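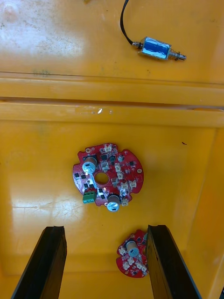
Spend the whole budget on the arms and find the rest out of petty cash, a reader wrote after my last piece, because the arms are the only part of the job that holds its value.

I understand the argument. I made it myself when we drew up the first equipment plan for our bench at Flirkitz. An arm has a price, a model number and a resale market. You can put it on one line of a spreadsheet and defend it in a meeting. Trays, wire, fingers, paper liners and hours of setup don't look like equipment, so they get pushed into a line called "miscellaneous" and given whatever is left over.

I now think that is the wrong way to plan a small robot cell, and I think most shops our size in Rothe are still doing it.

Our work is small electrical parts. We handle round circuit boards with capacitors and rows of tiny white connectors, solenoids with thin leads, and wire harnesses that never lie the same way twice. The boards have notched edges, and a finger that is fine on one side of a board can be wrong on the other. A solenoid rolls a little if you touch it badly. Harnesses are the worst of the lot. None of this shows up in an arm's data sheet, and the arm salesman has no reason to raise it.

What decides whether the cell is useful is everything between the arm and the part. How wide is the finger? Is the tray floor shiny enough to throw glare back at a wrist camera? Where does the cable go when the arm reaches across the table? We had a payload figure and a reach figure before we bought. We had no answer to any of those questions, and we paid for them afterward at a worse price.

Our miscellaneous line was $1,386. By the time we closed the books on setup we had spent $3,427 from it, and that was without the outside help. Fingers took the largest share. We ordered one set, found them too thick to get between a board and the wall of a tray, and ordered another. Trays were next. The first ones were too deep. Then came cable, straps, connectors and a surprising amount on replacement harnesses, which wear out when you pick them up all day.

Outside help was separate. Destari quoted us for integration and used 63 hours. I have no complaint about the work. My complaint is with our own plan, which put integration down as a one-time cost and had no money in it for the next time we changed a part. We changed a part within 60 days.

People who sell equipment will tell you to add a percentage for contingencies. I don't like that advice. A percentage of the arm price has nothing to do with how hard your parts are to hold. A shop that moves boxed goods could buy the same arms we did and need almost nothing else. A shop with our harnesses could spend half the arm price again and still be short. Work up from the parts. Lay every part you intend to handle on the bench, write down what has to touch it, what it sits in and what happens when it is dropped, and price that list first. Whatever remains is your arm budget. 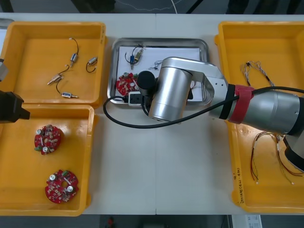
*Boards, small parts and wiring in their trays, with one arm over the steel tray.*

There are fair objections. The biggest is that a cheaper arm bought with what remains may turn out to be a bad arm, and you can't fix that with better trays. True enough. We looked at the entry model from Cirkavus and passed on it, and I would pass again. But the answer there is to wait a budget cycle, or buy one arm instead of two. We bought two at once, mainly to get the discount, and nearly all the early work was done with one of them while the other stood switched off.

The second objection is that consumables are easy to buy later. They are easy to order. Getting them approved is something else. In our shop a capital request goes through once a year, in June, and everything outside it comes out of the operating budget, where it competes with solder and light bulbs. A set of fingers that would have gone through without a question as part of the cell took three signatures on its own.

The reader is right that the arms hold their value. I looked up what ours would bring, and the figure was decent. I couldn't find a buyer for the first set of fingers at any price. But we didn't buy the cell to sell it, and resale value is a poor reason to starve the parts of it that do the holding.

For the next plan I have asked for four lines where we used to have two: arms, things that touch the part, things the part sits in, and hours. The last one repeats every year. It makes the request look more expensive on paper, and I expect to be asked about that.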